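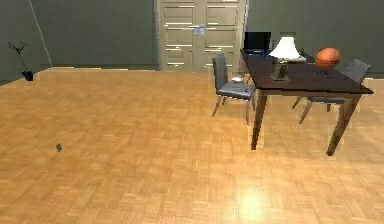 A computer-made dining room, with a basketball on the table.

How does a home robot learn its way around?

A robot that works in a house has to know where it can go. It has to get past chairs, stop before it hits a wall, and find the thing it was sent to find. Learning all that in a real home takes a long time, and things get bumped. Many robots start with pretend rooms inside a computer.

Making a pretend room like this is called simulation. A simulation follows rules that copy the real world. If a computer robot drives into a computer chair, the program works out what should happen next. Does the chair slide? Does the robot stop?

What is Pringate?

Pringate is a set of pretend rooms made by a company called Prostholm. It is sold to schools and clubs for children ages nine and up. It comes with 48 rooms, and you send a small computer robot through them by writing simple commands. The school set costs $179. A home set with fewer rooms costs $70. You need a computer to run it, but you don't need a real robot.

What is hard about a dining room?

Look at the table legs. They get thinner toward the floor, and the chair legs are thinner still. A person sees them and walks around. A robot has to measure where each one is, and a thin leg is easy to miss.

Now look at the floor. It has a pattern of small wood strips, and there is a bright patch where light bounces off it. To a robot using a camera, a bright patch can look like a thing in the way. Shadows can cause the same kind of mistake. There is a dark area under the table, and the robot has to decide whether it is safe to drive there.

There is also a tiny dark gray thing on the floor, on the left side. Did you spot it? Small things are good practice — a robot should check for them before it rolls ahead.

Giving the robot a job

Each room in Pringate has 3 jobs. The first is usually to cross the room without touching anything. In a dining room, you might send the robot to the plant in the far corner. The second job is to find an object, such as the basketball. The third job is the same as the second, but the furniture has been moved.

That last one matters. A robot that only remembers "go forward, then turn left" will get lost when a chair is in a new place. A robot that looks first and then chooses a path can still do the job.

Is a pretend room as good as a real one?

No. Real carpets have bumps, and real wheels slip. Real pets walk by. A robot that does well in a simulation still has to be tested in a real room, and it often needs fixing afterward.

Try it yourself

Draw a map of a room in your home as if you were looking down from the ceiling. Mark the legs of every table and chair. Then draw a path from the door to one object, and leave enough space for a robot as wide as your shoe is long.

Words to know

Simulation: a computer copy of how something works.
Obstacle: something in the way.
Command: an instruction you give to a robot or computer.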